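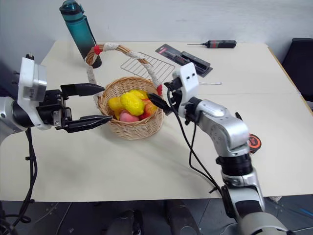
If the handle is up, I go in from the side, and whatever is on top rolls, wrote one respondent from Harb in the free comments box. Similar remarks came up often enough that we gave the handle its own section.

Search articles Enter keyword Advanced search

September
By the Nuklow Household Objects Group

4. The handle as an obstacle

4.1 Background to the question

Most of the earlier Tolis survey dealt with what people keep in a fruit basket and how long it stays there. The shape of the basket was recorded only as "open" or "handled." In the first round we kept that split. It soon became clear that the handled group held two kinds of basket that people use in different ways: those with a pair of small grips on the rim, and those with one tall arch that crosses over the middle. Only the second kind is discussed in this section.

A tall arch is useful when the basket is carried. On a table it divides the opening in half. A person reaching in from above has to pick a side, and a large fruit lying under the middle of the arch can be hard to bring out without moving its neighbors. We wanted to know whether people see this as a problem and whether it changes how they fill the basket.

4.2 Households and returns

Forms were sent to 78 households in Zosov and Harb. Of these, 72 came back complete. Households were asked to set the basket on the table where it normally stands, fill it as they usually would, and then answer questions on reaching, carrying, and refilling. Baskets holding real fruit and baskets holding artificial fruit were both accepted. Artificial fruit is lighter and does not bruise, so the two were kept apart in the tables on damage. They were pooled in the questions on reaching.

4.3 Wrapping and bindings

Bare wicker handles were described as rough by several respondents, mostly in answers about carrying. Wrapped handles drew few complaints of this sort. Their owners wrote more about looks, and about the wrapping coming undone at the ends, where the arch meets the rim. A binding at that point holds the wrap in place, and it also adds a small lump beside the opening. A few people said their knuckles brush against it. The type we used as our reference has a round body, a tall arch, and a wrapped handle with bindings.

Figure 2. Reference type: light tan wicker basket with a tall arched handle wrapped in white and red bindings on the handle, filled with fruit and standing on a white tabletop.
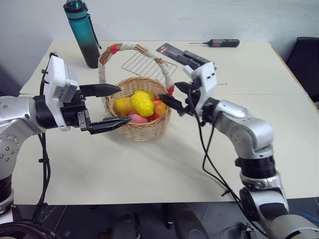
Reaching in from the side was the most common habit among owners of tall-arch baskets. They tended to turn the basket so that the arch ran away from them, which leaves an opening on both the left and the right. Others left the basket as it stood and reached under the arch from the front. In 16 households the basket was always turned the same way, and the person filling in the form could not say when this had started.

Filling followed the same pattern. Round fruit went in low and toward the rim. Long fruit was laid across the top or leaned against the handle. Respondents who leaned fruit on the handle were also the ones who reported it falling out when the basket was picked up. We did not ask how full the basket was at the time, and the next form should include this.

4.4 Limits

The forms rely on what people say they do. Someone who has owned a basket for years may no longer notice the handle at all. Table height was left out, though it must affect the angle of the reach. The Harb forms were also filled in during a warmer month than the Zosov forms, when more soft fruit is in the house, and we have not corrected for this.

Related articles
Bowls, trays and baskets: the Tolis survey, part 1
Where the fruit goes in small kitchens in Zosov
Wear on woven rims after daily use
Artificial fruit as table decoration in Harb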